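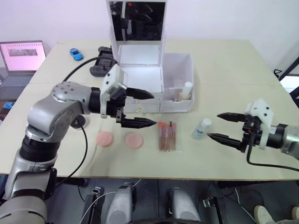 Ticket 489 – PC restarts under load after memory upgrade

Opened by: Sobia Rajput
Assigned to: Benedek Vincze
Opened: 2 July 2018
Status: Closed

Fault as reported
Desktop with a Zedard board restarts without warning when rendering. No blue screen, no dump file. Started after two extra 8 GB sticks were fitted. Fine when browsing or idle.

Log
BV – Asked for BIOS version and memory profile. Sobia says BIOS is as shipped in December, profile switched on.

BV – Profile off, please, and run the render again.

SR – Still restarts, but after 30 minutes instead of straight away.

BV – Old pair only, slots 2 and 4. Then new pair only, same slots.

SR – Old pair passes. New pair passes too. All four together fail.

BV – Checked with Anikó Mészáros. The shipped BIOS sets the memory controller voltage too low with four sticks. Update to release 215 from a USB stick, load defaults, leave the profile off for the first boot.

SR – Updated. First boot was slow and went round twice, then came up normally. Render finished. Profile back on, second render finished as well.

Fix
BIOS update. No parts replaced. The fan curve is lost when defaults are loaded – set it again by hand.

Pratetby Support Desk | Contact us | © 2018 Pratetby | Back to top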